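Incidencia 3721
Estado: cerrada
Producto: juego de cuencos y vasos Leris, plástico, 12 piezas
Vendedor: Moltine. Distribuidor: Filtside
Abierta: miércoles, 2 de febrero de 2022

Asunto: faltan piezas y los cuencos no encajan en el orden de la hoja

Mensaje del cliente
Hemos recibido el juego Leris para el comedor. En la caja pone 12 piezas y nos salen diez. Además, al apilarlas siguiendo la hoja que viene dentro, el cuenco morado grande se queda cruzado y no baja. Adjunto fotos de las piezas extendidas sobre el paño verde.
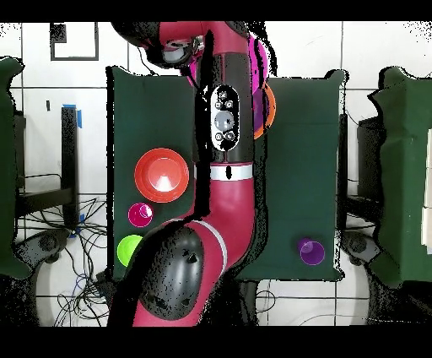
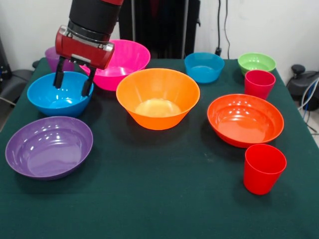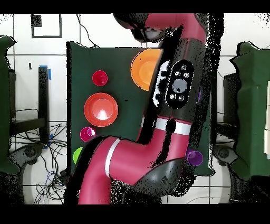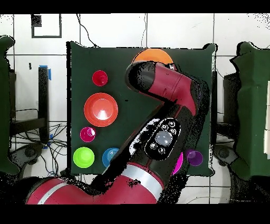

Adjuntos 1 a 4. Piezas de colores sobre fondo verde oscuro.

Respuesta de soporte
Gracias por el aviso. Hemos tomado como referencia el adjunto 2, que es donde se distinguen mejor los cuencos. Contamos ocho cuencos y dos vasos rojos. Según la ficha de Filtside, el juego completo lleva ocho cuencos y cuatro vasos: dos rojos, uno amarillo y uno blanco. No vemos ni el amarillo ni el blanco en ninguno de los adjuntos.

Antes de pedir el repuesto, compruebe por favor lo siguiente:
– El hueco bajo el cartón del fondo de la caja. En algunos embalajes los vasos sueltos van ahí.
– El interior de los vasos rojos, mirando a contraluz. Los cuatro vasos tienen la misma medida (300 ml) y uno metido dentro de otro puede pasar por uno solo.
– El número de lote, en la etiqueta blanca del lateral de la caja.

Mensaje del cliente
Fondo de la caja: levantado el cartón, no hay nada. Vasos rojos: son dos, separados, sin nada dentro. Lote 187.
Sigo sin poder apilar los cuencos. La hoja dice que se empieza por el morado grande y que dentro va el naranja. El naranja entra, pero queda muy alto y los demás se vuelcan. También he probado a poner el rosa grande dentro del morado y baila.

Respuesta de soporte
El lote 187 salió con la hoja del modelo anterior, en el que el naranja era plano. En el actual el naranja es el más hondo de todos, con las paredes muy inclinadas, y tiene que ir solo o encima de la pila, nunca en medio. El orden correcto es este, de abajo arriba:
morado grande
rojo anaranjado
rosa grande
azul vivo
azul celeste
verde lima
morado pequeño
naranja aparte

El morado grande y el rojo anaranjado son los dos anchos y bajos. Si se cambian entre sí la pila se sostiene igual, pero cuesta más sacarlos. Los vasos se guardan en otra pila, boca arriba.

Por favor, pruebe con este orden y díganos si algún cuenco se queda agarrado. No use agua caliente para separarlos. Basta con apretar el borde por dos lados opuestos y girar un poco.

Mensaje del cliente
Probado. Con ese orden bajan todos y la pila cabe en el armario, que era lo que me preocupaba – tenemos una balda bastante justa. El azul vivo se agarra un poco al rosa pero sale girándolo. El naranja lo dejo al lado.
Quedan pendientes los dos vasos. Otra cosa, ¿se pueden meter en el lavavajillas? En la hoja el dibujo no se entiende.

Respuesta de soporte
Sí, en la bandeja superior y sin programa intensivo. Al microondas no.

Hemos pedido a Filtside un vaso amarillo y uno blanco, sin coste. Salen del almacén de Flanagan en un sobre acolchado, con la hoja de apilado corregida. No hace falta que devuelva nada. Si prefiere los dos vasos en rojo, díganoslo antes del envío.

Mensaje del cliente
Amarillo y blanco está bien, así se distinguen de los otros.

Nota interna
Revisar las demás cajas del lote 187 en Flanagan: contar vasos y cambiar la hoja. Pedir a Filtside que mande el dibujo del lavavajillas en un tamaño legible. La ficha web de Moltine todavía enseña el orden antiguo, con el naranja en segundo lugar. Corregir antes de abril.

Mensaje del cliente
Han llegado los dos vasos y la hoja. Miden lo mismo que los rojos y apilan bien con ellos. Por mi parte se puede cerrar.

Cierre
Motivo: piezas repuestas, hoja de apilado sustituida.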